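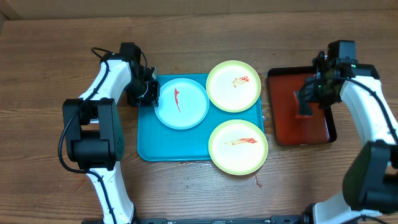 How many times does a robot need to be shown how to clear a dirty plate? We're at 2000 recorded tries, and we're still going.

GRORNBY OPENS UP ITS TABLE-CLEARING COLLECTION

11/01/2021 — Hi, I'm Mansa Kpodo, and I run data collection at Grornby. I've been bugging everybody here to let me write one of these myself, so thanks for reading! Our news is that Grorell, our set of two-arm kitchen examples, is now open to outside research groups on request.

Every example in Grorell starts with a person. One of our operators guides both arms through a whole job, and we save the joint positions along with the video from the overhead and wrist cameras. The learning system then tries to work out what the arms should do next from what the cameras see. We keep the fumbles too (there are plenty), tagged so you can drop them from training if you want.

Dishes are a great subject and a miserable one. Plates are thin and slick. Sauce never lands the same way twice, and clear glass can pretty much vanish on camera when the light hits it wrong.

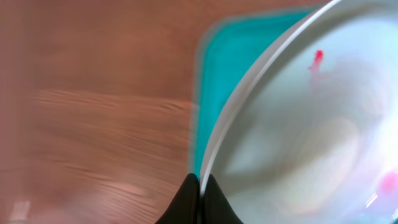

Solanki wrote back after trying an early batch that the glassware examples were the ones worth waiting for, and asked if we could please slow the operators down a little near the rim. Fair point. We now ask for a short pause before every grasp, and we re-recorded 102 of the older examples that way.

The other big change is how we mess up the table. Operators used to set things out however they liked, and people get neat when they're tired. Now a card tells them which dishes to use, where they go and how much sauce to put on. There are 108 cards in the deck, and I wrote most of them at my kitchen counter.
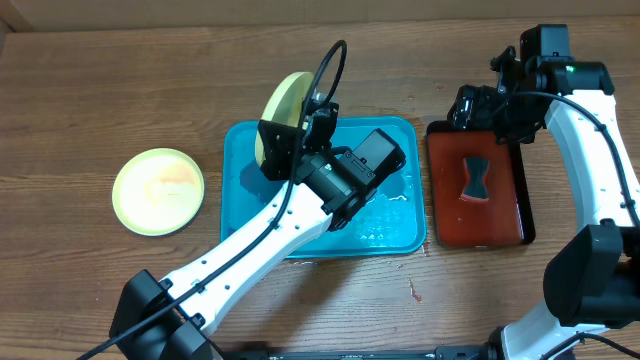 Duvska, the second group with early access, asked whether a model trained on our yellow plates would know what to do with any other kind. We don't have a good answer yet — different plates are next on my list, and I'd love to compare notes with anyone testing this. 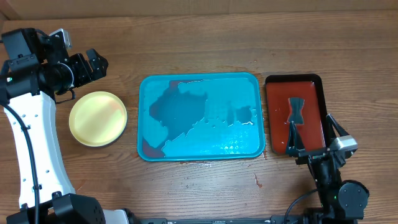
We're also adding 27 longer recordings later in November, each one running through several dishes in a row with no cuts. Those are hard on the operators, so we swap people often and keep the snacks coming.

Want in? Send a note to the Grorell desk at Grornby with a couple of lines on what you're building. Access is free for research use, and I read all the requests myself, so give me a few days.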